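I have been wanting a proper sorting table ever since we moved into the Rolthorpe place, and this past January I finally stopped talking about it! My craft evenings used to happen on a folding desk with one wobbly leg, where every bead and button rolled straight for the gap behind the radiator. (Ottilie Gisler, who got me into all this, still laughs about the sound.)

So I went looking at big tables, the kind a whole group can stand around, and I came home completely sold on white.
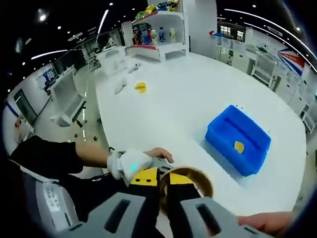 Color is what changed my mind. On my old dark desk I could never find the small stuff, and I'd end up patting around with my hand like I'd lost a contact lens. On a glossy white top, a little yellow piece jumps right out at you, even the one sitting by itself near the middle, and the bright blue tray makes a second one just as easy to spot. White on white is another story, so my pale buttons are getting a tray of their own. And I love a rounded edge! My hip has met every square corner in this house.

I measured the back room twice and the longest I can go is 147 centimeters, which still leaves space for the chair and the dog. Trays come next. I want blue ones with raised rims, and I've already put 19 dollars in the jar for them.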